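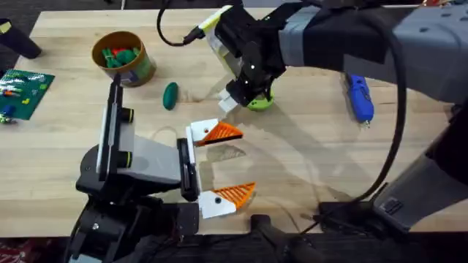
Arms on the returns bench, anyone else?

fusden_lates
Two arms per table at our place since November, Nirkwood site, toy returns. They pick bits out and sort, we do what they can't. Was 35 of us on the bench before, now its a mix of bench, packing and "cell minding" which means standing there. Wondering how it's gone elsewhere. Pay same so far.

mesness_bay2
Same here. Small bricks are the killer. Fine with anything chunky, then a tiny piece goes flat on a baseplate and it just paws at it. I get called over, flick it up with a fingernail, go back. All shift.

oldhand84
Can't say I miss the sorting. My wrists were shot after six years of it. First winter I haven't worn the splints.

fusden_lates
Fair. But you're on days. On lates they took the second minder off so it's one person for 2 tables, and when both stop at once the screen logs it as your downtime.

oldhand84
That's a management problem though, the arms didn't write the rota.

mesness_bay2
Comes in the same box mate

tapegun
Question re fingers. Ours are the bendy ribbed ones, orange, they wrap round stuff a bit. Day team want hard pads back for bricks. Anyone run both?

fusden_lates
We've tried both. Ribbed for round things and soft things, pads for small square stuff. Swapping is a faff, screws are fiddly and you need the cell locked off. Ask for one of each per table, that's what we pushed for.

khan_returns
Going to disagree with most of this. At Khan we got asked before they went in, did a fortnight of training, and I now teach the grips for new items. Best job I've had in a warehouse. If you just stand there, ask to be shown the teaching side.

fusden_lates
Did ask. Told its for the techs only.

khan_returns
Ask again, in writing, copy your rep in. We had the same answer the first time.

mesness_bay2
How many of you got the training tho

khan_returns
Four. Out of a shift of 35ish, ok, point taken.

tapegun
So what are the other thirty-odd doing

khan_returns
Packing mostly. Some went to goods in. No one laid off but leavers aren't getting replaced.

oldhand84
Thats how it goes everywhere. Target here went from 200 totes a shift to more than that and you don't get a say in it.

fusden_lates
Meeting about rota is Fri 22 May, will put the teaching thing in writing before then. On break, back later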